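Fruit Storage and Table Layout: Student Project Report
Module 2, shared food corner, Flistport building

1. What we set out to do

The shared food corner in Flistport was a mess last term. Fruit bought in bulk, put wherever, half of it soft by the end of the week. Our project was to sort out one small part of that: where the fruit sits, what it sits in, and how the table gets used. Not the fridge, not the cupboards. Other group has those.

Starting question was pretty simple. Does fruit last longer and get eaten more if it's out on a table in a small open basket, compared to a big deep bowl? We had one term and a budget of almost 49 dollars, most of which went on fruit.

2. Materials

One white table, already there. Top is scuffed, gray smudges all over, mostly left side and middle. We tried two cleaners on it and the marks stayed. Decided to leave it, a table cloth would only get dirty and we'd have to wash it.

Small plastic baskets, the Fanell ones, yellow. Cheap, light, easy to rinse. Big bowl was borrowed from the Pangilinan kitchen downstairs and had to go back in March, so the bowl weeks came first.
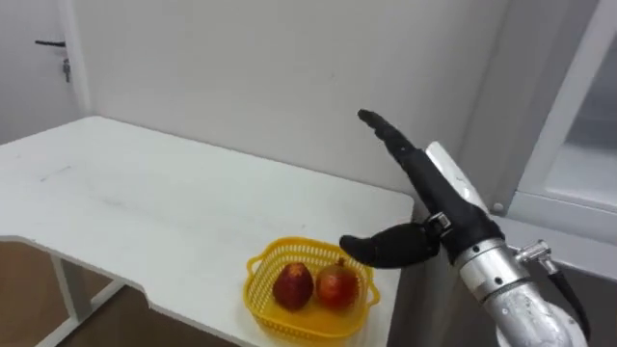
Fruit was bought on Saturday mornings, same stall each time. Kept to round fruit that can be held in one hand, nothing that needs a knife. Bananas were in the first plan and got dropped, they bruise whatever you do and would of messed up the results.

Kitchen scale, borrowed. Notebook on a string. The string was a good idea, the notebook only went missing once.

3. Method

Bowl weeks: everything in the bowl, filled to the top, left alone. Basket weeks: no more than a few pieces per basket, one layer, nothing stacked. Spare fruit in a closed box under the table and moved up when a basket ran low.

Checked twice a day, 9 am and 4 pm. Person on duty wrote down what was gone, what had soft spots, what got thrown out. Soft spot = bigger than a thumbnail. We argued over this a lot in week one and the early numbers are shaky because of it. Threw out the first three days in the end.

Weighed the waste at the end of every week. Wet paper towel got weighed in with it once, total came out as 510 grams, which is obviously wrong so that entry is crossed out. The rest look ok.

Table was wiped before the morning check. Baskets rinsed once a week and left upside down to dry on the rack.

4. Where to put the basket

This took more time than planned. First spot was near the back wall, out of the way. People didn't reach for it. They put bags and cups in front, and then the basket was basically hidden. Moved it forward after a week and things picked up.

Too close to the front was bad too. Got knocked off by a sleeve, basket was fine, fruit wasn't. We ended up 20 cm in from the front edge and marked the spot with two bits of tape. Tape came off when the table was wiped so we used pencil after that.

The wall behind is plain white. We talked about putting a sign up there ("EAT ME FIRST" was the popular one) but signs would be a second change at the same time and then you can't tell which one did it. Kept the wall bare until the counting was over.

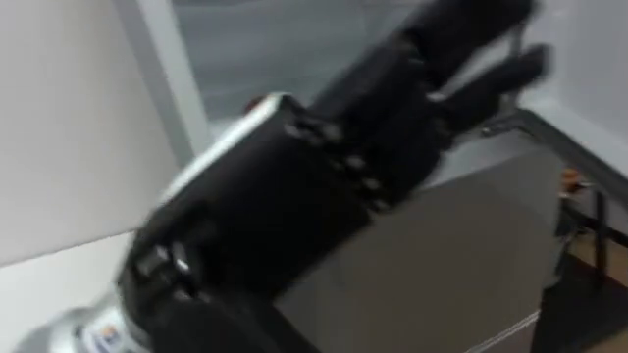
5. Results

Less waste in the basket weeks, every one of them. The worst basket week was still better than the best bowl week. Most of the soft fruit in the bowl came from the bottom, pressed by what was on top. In the baskets the soft spots were mostly from handling, people squeezing and putting back.

Fruit got eaten faster too, but careful here. Basket weeks were later in the term, exams coming, more people staying late in the building. So some of that is probably just hunger.

6. Problems

Refilling is work. A basket that small runs out by lunch and if the duty person is late then it's just an empty basket. Afternoon checks got skipped on at least two occassions. Entries for those are blank, we didn't guess.

Also only one table and one kind of basket. The Nirnix wire one was on our list but it was out of stock all term.

7. Next

Run the bowl and the basket in the same weeks, two tables. Try the sign. Use a wider basket so it needs fewer refills, still one layer. Notebook pages are in the appendix, crossed out entries included.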